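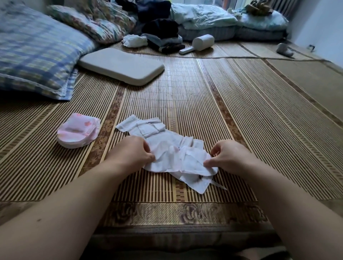
Two hands holding a folded white cloth by its edges.

Ink bleeding through wash on large mixed media drawings

Asked October 4, 2024 in Drawing and Illustration

I make pen and ink drawings with some collage and thinned acrylic on top. Up to now they have all been small, mostly sketchbook size. In September I started a set of 4 larger pieces for a group show at the Calwood gallery and I am having trouble with the line work.

The paper is Brasau hot press. I draw everything first with a dip pen and black ink, let it sit overnight, then put a thin wash over it. On two of the sheets the lines went gray and fuzzy when the wash hit them. On the other two they stayed sharp. Same pen, same paper, same pad. I may have used two different bottles of ink but I did not write down which was which. One is Higuchi and the other is an older bottle with no label left on it.

I have two questions. Is there a way to save the two fuzzy ones, or do I redraw them? And should I be sealing the ink before I paint over it? I would like to keep the matte look, so I don't want anything shiny on top.

Answer 1 (marked as accepted)

You most likely have one waterproof ink and one that isn't. Overnight is plenty of drying time for a waterproof ink on hot press unless you laid it on very thick.

Test both bottles before you do anything else. Cut a strip off the same pad, draw a few lines with each ink, write the name next to them in pencil, and leave it until the next day. Brush clean water over half of each line. If one moves, stop using it under washes. You can still use it for the last layer.

For the fuzzy sheets, let them dry flat under weight. Then go back over the main lines with the ink that passed. You don't have to redraw all of it. I usually restate the outlines and the darkest parts and leave the gray areas alone as shading. If the paper surface has gone rough, use a technical pen, as a dip nib will catch on the fibers.

Sealing is optional if the ink is waterproof. If you do want it, use a matte workable fixative in two light coats, outdoors, and try it on the test strip first. Some of them leave the paper slick and the wash beads up on it. Don't brush a medium over the ink that bled. It will drag the same way the wash did.

Answer 2

I use Hurkow ink and never had this problem. Might be worth switching.

Answer 3

Agree with the first answer on testing. One thing to add is that shellac inks can clog and settle if the bottle is old, and then you get mostly water off the top. Shake it well and check for sludge at the bottom. I threw one out last year for that.

Also, if you did any erasing before inking, check whether the bad spots line up with where you erased. Rubbing hard takes the sizing off the surface and the ink spreads into the sheet. That looks a lot like bleeding but it is a paper problem and no fixative will help with it.

Comment from the person who asked

Tested both. The bottle with no label runs as soon as water touches it. The Higuchi didn't move. Going to restate the lines on the two bad sheets and see how they look.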